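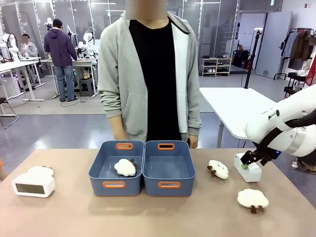 Cell 3 at the Unoslow workshop, with the two blue bins and three plush sheep of the sorting task on the table.

Progress Report to the Ververidis Fund
Project: Pledeck, setup and upkeep of Cell 3
Submitted by Evdokia Christodoulou, May 28, 2026

1. Work completed in this period

The arm in Cell 3 was taken out of service for its scheduled inspection and returned to use within the same week. The base bolts were checked for tightness and the joint positions were reset against the reference marks. The two-finger gripper was removed, cleaned and remounted, and new pads were fitted to both fingers. The black cable that runs along the arm had begun to pull at the wrist when the arm reached across its own base. It was wrapped again with more slack at that joint and no further pulling has been recorded.

The table layout has been fixed for the remainder of the grant. The two bins stand side by side and touching, so that the arm does not have to allow for a gap between them. Their positions are checked against the layout sheet before each session, and any bin found out of place is moved back before the arm is powered.

2. Test results

After the inspection the cell completed 296 sorting cycles against a target of 200. Three cycles ended in a stop. Two of these were dropped toys, both recorded before the new finger pads were fitted. The third was a position fault at the wrist, which cleared after a restart and has not returned. It remains open in the maintenance log.

3. Parts and spending

Finger pads and cable wrap were bought from Terkska under the existing order. Spending on parts is within the approved budget line. One spare gripper is still on order - delivery is now expected in June, later than planned. Until it arrives, a gripper failure would stop the cell, and staff have been asked to report any change in grip force on the day it is noticed.

4. Work planned for the next period

The wrist joint will be inspected again with the cover removed. The daily check sheet will be revised to include the cable slack, and the revised sheet will be sent to the Fund with the next report. No change to the agreed schedule is requested.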